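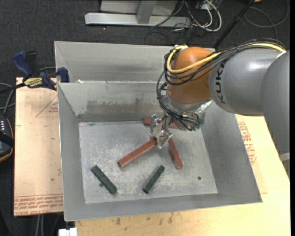
Borrowing of Picture Books by Families with Children Under Three
Project report, Early Childhood Studies, second year
Brândușa Filip and Kristof Kuipers
8/27/14

1. Background

The Murent branch library keeps its board books and picture books in low bins near the front desk. Staff there told us that parents of babies mostly take what is on top and seldom ask for help. We wanted to find out whether the way the books were sorted made a difference to which ones went home.

Most of the reading we did for this unit was about how often parents read aloud. We found much less on how they pick the books, particularly in the first year, when the child has no say in it.

2. Method

The branch gave us its loan records for the under-three collection, with borrower details removed. The collection has 679 titles. We looked at two periods of equal length. In the first, the books were in the bins in no order. In the second, which began in April, they were sorted by colour of sticker: yellow for board books, blue for rhymes and songs, green for first stories, and white for everything else.

We also spoke with 24 parents at the Prasham playgroup. Kristof did the interviews and Brândușa typed them up. Each one took the length of a cup of tea. Questions are in Appendix B.

3. Results

There were 1005 loans over the two periods together. The second period was the busier one, but the branch also started opening on Saturday mornings during that time, so we can't put the increase down to the stickers.

The mix of books did change. Rhymes and songs went out more often after sorting. First stories stayed much the same. Lift-the-flap books dropped, and when we asked at the desk we learned that a good part of them had been withdrawn for repair, which we should have checked before we started.

In the interviews, parents said they chose by size, by whether the pages could be chewed, and by whether they remembered the book from their own childhood. Only 2 mentioned the stickers. Several said they would like a short printed list for each age. One mother from Dobre said she borrowed the same farm animal book every time and saw no reason to stop.

4. Problems

Loan records don't show what gets read. Books looked at in the library and put back don't appear either. The playgroup parents may not use the Murent branch at all, and we forgot to ask.

We had planned to include the Vavley branch for comparison, but its catalogue doesn't separate board books from the rest of the junior collection.

5. Recommendations

Keep the rhymes and songs together in their own bin. Print an age list and leave it at the desk and at the playgroup. Replace the damaged flap books before anyone repeats the count.

Appendix A: Loans by sticker colour
Appendix B: Interview questions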